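I have watched the same goal forty times since breakfast and I still can't decide whether I enjoyed it.

Let me back up. My club is Sibiya, which tells you most of what you need to know about my mental health between August and May. We were founded in 1913, we have won the league once, and we play in a stadium where the wind comes in at the corner by the bus depot and takes goal kicks with it. Last night we were a goal up against Ollonen with two minutes left, and their left back, a man who had not scored all season, hit one from so far out that our keeper was still pointing at people when it went over him. One each. And then the whole ground – our ground, our fans – stood up and clapped him.

I clapped too! I want that on the record before I spend the rest of this column complaining.

Because my complaint is with the long-range goal itself, or more exactly with what we've all done to it. I think we love it too much. I think we've let the spectacular strike become the only kind of goal anybody shows anybody else, and I think it's making us worse at watching soccer.

Try this. Ask a friend who supports a different team to tell you the best goal their club scored last year. I'd bet good money they describe a shot. Outside the box, top corner, keeper nowhere, commentator losing his voice. They won't describe the one where the right back made a run he knew he'd never get the ball from, just to drag a defender six steps out of position, so somebody else could tap it in. That goal took five players and a month of training sessions on a muddy field. The other one took a decent first touch and a guy in the mood.

And look, I get it. I grew up on long shots. My bedroom wall was basically a shrine to men leaning back slightly as they hit the ball. When we played in the street the rule was that a goal from past the second lamppost counted double, and as a result I spent most of my childhood fetching balls out of other people's hedges. I never scored from past the second lamppost. I did break a greenhouse.

But there's a price for all this, and you can hear it in the stands. There's a noise a crowd makes when a midfielder gets the ball thirty yards out with a little space in front of him. "Shoooot." You know the one. At Sibiya it starts before he's even controlled the thing. There might be a winger completely free on the far side, waving both arms like he's landing a plane, and it makes no difference, because four thousand people have decided they want the clip. So he shoots. It goes into the seats. Everyone groans, and then a minute later they do it all over again.

Our number 11 is the worst victim of this. He's a lovely player, quick and tidy, sees a pass early. In January he scored from a ridiculous distance away at Jornis, it got shared everywhere, and he has been trying to score it again ever since. I don't blame him one bit. If I'd done something that good I'd try to do it at the grocery store. But he used to slip those little passes in behind the full back, and I miss them, and I think he'd be having a better season if that shot at Jornis had hit the bar.

The highlights don't help. I had a look at the club's video page last week (I was supposed to be doing my taxes) and the Jornis goal has its own video, with music, and a slow-motion version, and one filmed from behind the net. Our best team goal of the season, the one against Zumier with the long string of passes, is tucked into a match roundup between a yellow card and an injury. When I checked, it had 344 views. A few of those are me. Okay, more than a few.

That Zumier goal, though. It started with our keeper rolling the ball out under pressure when everybody behind me was screaming at him to boot it. Then it went sideways, then backward, which got a boo, and then our holding midfielder turned on it and suddenly their whole left side was running toward its own goal. Two more passes and it was in from three yards. It hardly even looked like a goal. The guy next to me missed it entirely; he was unwrapping a sandwich.

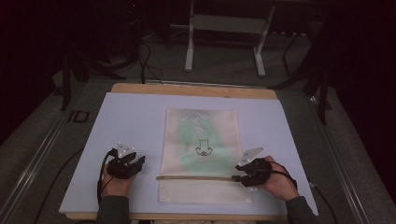 *6 min read*

Now, the obvious argument against me is that the spectacular goal is what gets people through the gate in the first place. A kid sees a thirty-yard screamer on a phone and wants to go to a match. Nobody's ten-year-old ever begged for a ticket after watching a well-timed decoy run. Fine. That's fair, and I don't have a great answer to it, except that kids can be taught to look. My dad used to make me pick one player and watch only him for ten minutes, ball or no ball. I hated it. I wanted to see the shots! But it's how I found out that strikers spend most of a match arguing with their marker and walking, and that a good center back is always talking, and I've never been able to watch the game the old way since.

The other argument is that I'm just sore about last night. Also fair. We dropped two points to a left back, and we're now level with Zumier, who have a much easier run-in than we do, and I did not sleep well. If our guy had scored it, I'd have written a column about the poetry of the human foot.

I do think there's a difference between the player who hits one because it's the right choice and the player who hits one because the crowd wants it. The Ollonen kid had nothing else on. His forwards were marked, his winger had cramp and was sitting down, and time was nearly gone. It was a sensible decision that happened to look insane. That's why I clapped, I think, and why I can't be properly angry with him.

So all I'm asking for is a bit of quiet. Next time one of ours picks it up in that space, with the winger free and waving, let him have two seconds to lift his head before we start yelling. If he shoots anyway and it flies in, wonderful, I'll be up on my seat with everybody else. And could whoever runs the video page please put the Zumier goal up on its own? With the music, if there's any left over. I'd like to send it to the guy with the sandwich.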